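List: kalar-dev
Subject: Re: [kalar-dev] wrist stream late, cable tracker jumps between strands
In-reply-to: Afroza Paul

Quick one before I lose the bench to the other lot at 4. Replies inline, then what I found this morning, then a patch plan at the bottom. Skip to the plan if you only care about the release branch.

Afroza Paul wrote:

> Hi all,
>
> Been replaying the cable runs from Cortés against current main and I'm seeing two
> things which I think are separate but keep turning up together.
>
> 1. The wrist stream arrives late compared with the head stream. It's not constant
> either, it starts fine and drifts, then snaps back. In the viewer you see the
> gripper stop in the head view and it's still travelling in the wrist view.
>
> 2. The cable tracker hops from one strand to the one next to it whenever the arm
> moves quickly. Confidence stays high through the hop, so the planner carries on
> and asks for a grasp on the wrong bit.
>
> I went through 2,797 wrist frames from the last batch and tagged the hops by hand.
> List is in the usual place under tracker-hops. Most are within a few frames of a
> direction change, hardly any when the arm is slow.
>
> Questions:
> - is the stamp put on at capture or when Fesside hands the frame over?
> - does anyone still use the old smoothing flag? It's on by default and I can't
> tell what it's for
> - can we make the planner wait for a sharp frame instead of trusting whatever it
> gets?
> - should I be filing the second one against Sisley or against us?
>
> Not urgent for me but I'd rather not train on this lot until we know.
>
> Afroza

> is the stamp put on at capture or when Fesside hands the frame over?

Handover. I was sure it was capture, argued as much in December, was wrong, sorry. The driver does get a capture time, it's sitting right there in the buffer header, and then the wrapper throws it away and calls now() just before publishing. Head stream goes through the newer wrapper which keeps it. So we've been comparing a capture stamp with a handover stamp all this time and calling the difference jitter.

> it starts fine and drifts, then snaps back

That's the queue. Wrist queue depth is 17 in the default config, no idea why 17, git blame says me but I don't remember doing it. When the consumer is slow the queue fills, oldest frame gets read first, stamp is put on at the far end so it all looks fresh. Then something flushes it and you get the snap. Worst I saw this morning was 300 ms between the header time and the stamp we published. At the speed these arms move that's a long way.

So nothing is broken in the hardware, as far as I can tell. I did swap the lead over before looking at the code, obviously. Wasted an hour.

> does anyone still use the old smoothing flag?

Kill it. It was there for the first gripper, which had a wobble in the reported opening. It averages the joint readings over a short window and then, this is the good bit, stamps the average with the newest reading's time. So the arm pose lags as well, in the opposite direction from the images. With it on, the two errors partly cancel, and I suspect that is why everybody left it on. Turn it off without fixing the stamps and the projection gets worse. Please don't do one without the other!! I've done it and it's horrible.

> can we make the planner wait for a sharp frame instead of trusting whatever it
> gets?

Yes and I think we should, but see further down, it's more fiddly than just a blur score.

> should I be filing the second one against Sisley or against us?

Us for now. Sisley only plans to the point we give it. It's not its job to know which strand is which. There is a thing I'd like from them (a cheap cancel that doesn't re-seed the whole tree) but that's a separate mail.

OK, what I did today.

Both arms on the bench, head view and wrist view recorded, tracker running live, then again offline with the real capture times put back in by a script. Tracker given the black USB lead to follow, which is a mean choice, it's black on brown with a black gripper going past it and there are other black leads on the table. But that's what people's tables look like so.

With capture times restored the drift is gone from replay. Completely flat. Projection of the gripper tip from the joint state lands where it should in both streams when the arm is still, and near enough when it's slow. Fast moves still show an offset along the direction of travel, which I think is exposure – we're stamping the start of the exposure and should be using the middle. Small fix. Exposure length is in the same header, nobody read that either.

The hopping got better but it did NOT go away. So Afroza is right, two problems. What happens, best I can make out:

Arm turns. Frame smears. Two strands lying side by side smear into one wide dark band. The segmenter is perfectly happy with a wide dark band, gives it a high score, because as far as it knows that's a nice clear cable. Next sharp frame the band splits in two again and the tracker takes whichever half is nearest the centre line of the band, so a coin toss. The score never dips, so nothing downstream gets a hint.

And the gripper fingers are dark too, so when a strand runs up to the tip the mask joins on to the gripper and the centre line wanders off up the finger. There's a self-mask for that, made from the joint state. Which was late. So the self-mask was sitting where the finger used to be. Fixing the stamps fixes most of that for free.

I tried a plain blur score over the whole wrist frame first. Not great. Half of what the wrist sees at some poses isn't the table at all, it's whatever is in the room past it, and that has its own edges and bright patches. So you get a frame which scores sharp on the background and the bit you care about is mush. Or the reverse – table end is usable, gripper smeared, whole frame gets binned. I think the score has to be per patch, only along the strip where we expect the cable to be. We already have the expected strip from the previous centre line so it's cheap. 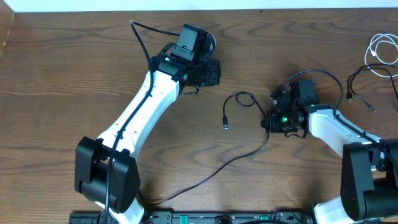
Same bench from one of the wrist cameras:

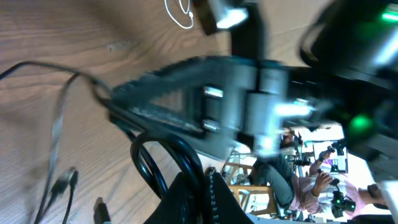 Highlights are the other thing. Glossy sleeve gives you a light streak down the middle of the cable and the segmenter then sees two thin dark lines with a gap. So one cable looks like two in a sharp frame and two cables look like one in a smeared frame. Lovely. Closing the mask with a small kernel gets rid of the fake gap but also glues real neighbours together, so the kernel needs to be tied to the expected width at that distance. We have depth from the kinematics if you assume the cable is on the table, and it mostly is until we lift it. When lifted, different story, I've left that alone.

What I'd like to do for the tracker:

Keep two hypotheses instead of one. When the width jumps between frames, mark the track as ambiguous, carry both sides, and don't let the score back up until a sharp patch agrees with one of them for a few frames running. No grasp request while ambiguous. If it stays ambiguous too long, ask for a slow look (stop, hold still, take a frame) and not a retry from home. I know the retry from home is what we do now, it's awful to sit through.

Also use the head view to break ties. At the moment it's only used for the first guess and then ignored. It doesn't have the smear problem anything like as badly, being further off, and you can follow which strand goes round the outside of a loop from there even if it's no good for the last bit of the approach. It does get blocked by the arms in the middle though. Use it when it's clear, ignore it when it isn't, don't average.

Plan:

- Fesside wrapper: keep the header time, add half the exposure, pass it through. Done locally, needs a test, will push tonight.
- Wrist queue down to 4 and drop oldest. Recording gets its own queue so we don't lose frames from the logs. Someone please shout if they rely on the live topic being complete.
- Smoothing flag removed in the SAME commit as the stamp fix. Config loader to warn if it finds it in an old file, not fail.
- A script to rewrite stamps in old recordings. Works on anything that stored the headers. Older stuff didn't and I don't think it can be rescued, not properly anyway. Afroza your last batch is fine, they're all there.
- Width check + ambiguous state in the tracker, behind a switch, off by default till a few of us have run it.
- Per patch blur score. After the above. Probably not this release.

Couple of warnings. If you have tuned gains on top of the old timing they'll be wrong after this, the servo loop will look twitchy as it was tuned against a delay that won't be there any more. Mine needed the forward term cut a fair bit. Don't touch the damping first like I did. And the calibration file for the wrist offset – if you made it while moving, redo it. If you made it with the arm parked it's fine, stamps don't matter there.

Afroza, could you rerun your hop list against the rewritten stamps when the script's up? I'd trust your tags more than my metric. I'm mostly curious if any of the ones you marked on slow moves survive, I had a couple that I can't explain by smear at all. Might be the self-mask being too tight at the finger tip, might be the shadow under the gripper getting picked up as cable. If it's shadow then the fix is different and I'd want to know before I write the hypotheses thing.

Also does anybody remember what units the exposure field is in on the older driver. I've assumed microseconds and the numbers look sane but the header comment says "ticks" and nothing else.

Branch is wrist-stamps. It won't build with the docs turned on, I broke a link somewhere, just turn them off. Got to go and free up the bench.

R.

_______________________________________________
kalar-dev mailing list
To unsubscribe or change your settings, see the list page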